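Bedding storage, second attempt

December 27, 2020

The Flerasgate house has one airing cupboard, and it is 425 mm deep. Every decision below follows from that figure. The shelves were fitted by whoever had the place before us and are fixed, so the depth can't be changed without taking the door frame off, and I am not going to do that for the sake of a few duvet covers.

In June I wrote up the first attempt, which was to fold everything to the same width and stack it. It held for a few weeks. Stacks fail when you want the item at the bottom, and with bedding you nearly always want the item at the bottom, as the last thing washed goes on top. By autumn the cupboard was back to being a heap with a door on it.

The second attempt uses boxes. I bought 12 of the Latireo fabric ones, the lidless sort with a handle at the front. They are a little shallower than the shelf, so the door shuts. One box takes one complete set for one bed: fitted sheet, duvet cover, pillowcases. The label goes on the handle side and gives the bed size and nothing else. I tried adding colour and season last time and stopped reading them. 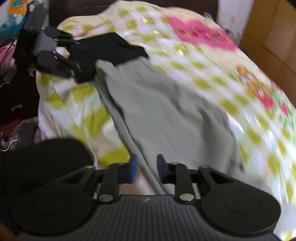 Quilts are the part that the boxes don't solve. A sheet compresses and a quilt doesn't, or not by much, and a quilt that has been forced into a box comes out with creases that take days to drop. My method is to fold in thirds along the length, then roll from the foot end, keeping the top side outwards. On a patterned quilt this also does the job of a label. The one with lime-green and white diamonds and the cartoon bear can be picked out from the landing with the light off, which can't be said of the plain ones. Those get a strip of cotton tape tied round the middle with the size written on it.

Rolled quilts go on the top shelf, ends facing out. It takes 2 side by side, or three if one of them is thin. Anything beyond that lives in an Indstead under-bed bag in the spare room. I would avoid vacuum bags for cotton wadding - mine went flat and stayed flat.

Still to do: the bottom shelf, which is all towels, and the pipe at the back of it, which needs lagging before anything goes near it. I have the Tautahi lagging in the right diameter but not enough of it, and the shop is shut until the new year.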